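Review: the Clurus hand-held gripper pair, after a season on our packing bench
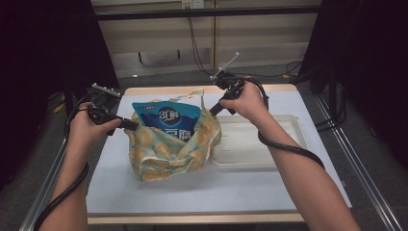
How often do the jaws need looking after? Once a week if you run them most days, and I'd give it a good 4 minutes a side.

I bought my pair from Salow last November (they also carry the Atano, which I found heavy in the wrist) and I've grown very fond of them. We use them for bagging groceries, soft pouches and the like, and my arms are still on speaking terms with me at the end of an afternoon! The pistol-style handle is a big part of that.

Setting up is easy enough. Plug in both cables, let each one lie along your forearm with a bit of slack, then open and close the jaws a few times before you zero them. I skipped the zeroing once and spent a whole morning wondering why the left side wouldn't shut properly – my own silly fault. Luzius Kaufmann at Salow talked me through it very kindly over the phone.

Wipe the jaws with a barely damp cloth and check the screws while you're there. Mine had worked loose by session 73. A spare jaw set is $75, a bit steep, but I'd buy the pair again.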